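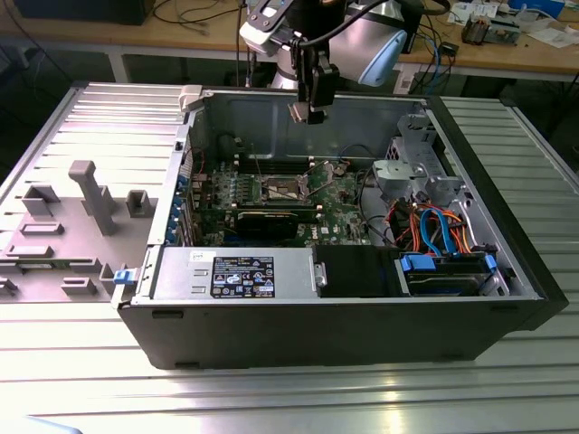

Heat is energy on the move. It travels from a warmer thing to a cooler thing and keeps going until both are at the same temperature. Every object that uses energy gives off some heat: a lamp, a refrigerator, a car engine, a person. A desktop computer does too, although the parts that make the heat are usually shut away. With the side panel off and the tower lying down, the inside of the case is open to the air of the room. When the panel is on, warm air has to leave through openings, and a fan is often used to push it out.

Three ways heat travels

Conduction is heat passing through things that touch. Leave a metal spoon in hot soup and the handle warms up, even though the handle is not in the soup. The fast-shaking particles at the hot end bump into their neighbors, and the shaking is passed along.

Convection is heat carried by a moving liquid or gas. Warm air takes up more space than cool air, so it is lighter for its size and rises. Cooler air moves in below it.

Radiation is heat that travels as waves. It does not need any material to travel through. Sunlight crosses empty space and warms a sidewalk on a cold morning in February.

Conductors and insulators

A material that lets heat through easily is a conductor. Most metals are good conductors. A material that slows heat down is an insulator. Wool, foam and still air are insulators. Aluminum conducts heat more than 1000 times better than still air. A sweater works because its fibers hold small pockets of air next to the body. 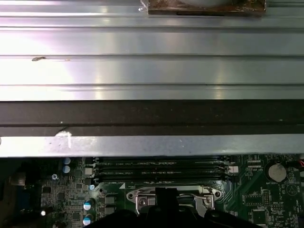 One reader asked why metal feels colder than wood if both have been in the same room all night. The metal is not colder. Your hand is warmer than both. Metal carries heat away from your skin quickly, and wood carries it away slowly. Your skin senses how fast it is losing heat, so the metal feels cold.

Surface area

Heat leaves an object through its surface. If the surface is larger, there is more room for heat to leave. Elephants have large, thin ears with many blood vessels, and warm blood loses heat as it flows through them. An arctic fox has small ears, which helps it stay warm. Engineers use the same rule when they put thin metal ridges, called fins, on things that must be cooled.

Try it

You need two bowls, one wide and one narrow, and a thermometer. Ask an adult to help.

1. Pour 300 milliliters of warm tap water into each bowl.
2. Write down both temperatures.
3. Wait 15 minutes.
4. Write down both temperatures again.

The water in the wide bowl should cool more. It has a larger surface touching the air.

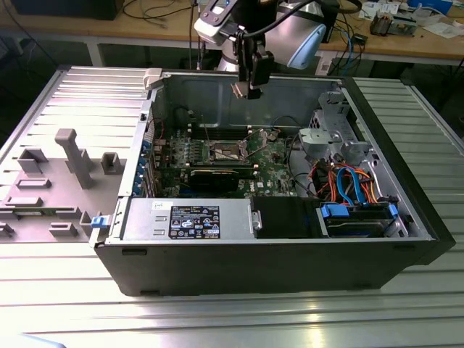

Another reader wrote that blowing on soup should make it hotter, as breath is warm. Breath is warmer than the air in most rooms, but it is still much cooler than hot soup. Blowing also moves away the damp, hot air above the bowl. More water can then evaporate from the soup, and evaporation takes heat with it.

Words to know

Evaporate: to change from a liquid to a gas.
Particle: a very small piece of matter.
Temperature: a measure of how hot or cold something is.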